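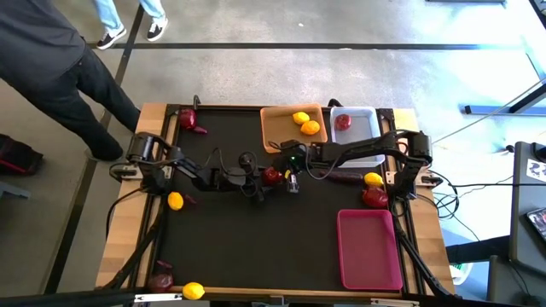 August 7, 2020

Produce sorting, bench 2. Carried on with the layout from the last entry: lemons to the orange bin, apples to the pale one beside it, everything else stays on the mat until we decide where it goes.

Main trouble is still the small red pieces. They don't belong with the apples and they get lost next to the dark red fruit. On the black mat the dark ones are hard to pick out from where I sit, and the eggplant is worse. I tried the desk lamp from the Semix cabinet and it mostly put glare on the apples. Lamp is back in the cabinet.

Bins. The two along the back edge are fine side by side. I had them at opposite corners in January and kept putting lemons in the wrong one. Keep them together, orange on the left. The pink tray is for the small pieces, but I haven't settled on a spot for it. Lower right is all right for now. If it creeps up toward the middle it takes the room the lemons need.

Weights, kitchen scale, grams:
largest lemon 116
all the apples together 674
scale reads 15 with nothing on it, already taken off the above

The scale needs a new battery or a new scale. I checked it against the 1000 g weight after zeroing and it came out right, so the numbers can stand.

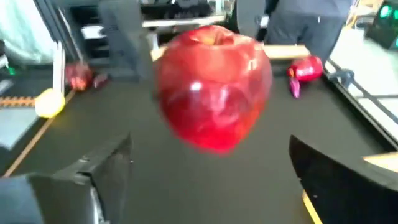 Red apple over the mat, stem end up.

Apples want to go in one at a time, set down and not dropped. They roll on the bin floor and end up in a corner whatever you do. A folded dish towel under them might help. Chantharasri sent a sheet of thin foam with the last order and there should be enough left to cut a liner. Measure the inside of the bin first, the walls slope.

Lemons give no trouble. They stay where they are put.

The list on the Jistent board still says "plums" for the dark red fruit. I have changed it to "dark red, large" until we agree on a name. Please don't change it back without writing it here.

To do:
battery for scale
cut foam liner for apple bin
wipe down mat, wood edges too
ask Jerkgate whether the pink tray comes in a deeper size
decide about the eggplant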